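Plokarard Library Reopens Upstairs Meeting Room

2024-05-10

The upstairs meeting room at the Plokarard public library is open for bookings again after being closed since January for new flooring and electrical work.

Local groups can reserve the room from the front desk or by phone. Bookings are limited to 3 hours at a time, and a group may hold no more than one booking a week until the end of summer. There is no charge for nonprofit groups based in town. Businesses pay $20 per booking, the same as before the closure.

The work was carried out by Ovidon, a contractor that also rewired the children's area downstairs. The old carpet was taken up and the wall outlets on the street side were replaced. The library said the final bill came in $400 under the amount set aside, and the difference will go toward a new projector screen.

Furniture that had been kept in the basement during the work is back upstairs. The tables are now set in a U shape, which the library plans to keep as the standard layout. Before the closure they stood in rows, and groups often spent the first part of a booking moving them. Anyone who wants a different arrangement may still change it but is asked to put the tables back before leaving.

Several regular users have already returned. The Mbeki Street tenants' association held its monthly meeting in the room this week, and the Jomum language circle has moved back from the high school, where it had been meeting in the cafeteria.

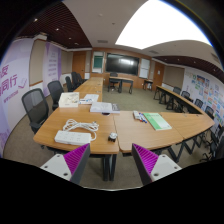 Whiteboard markers, a power strip and mesh office chairs are provided. Groups need to bring their own laptops and paper. Handouts and books left on the tables will be kept at the front desk for 3 weeks and then recycled or added to the book sale. Coffee and water are allowed in the room, but hot meals are not.

The side stairs remain closed while the handrail is repaired, so visitors should use the main stairs or the elevator next to the returns slot. Evening groups must be out of the room 20 minutes before the building closes.

Booking forms are available at the front desk. Groups that had a reservation canceled in January will be contacted first and do not need to fill out a new form.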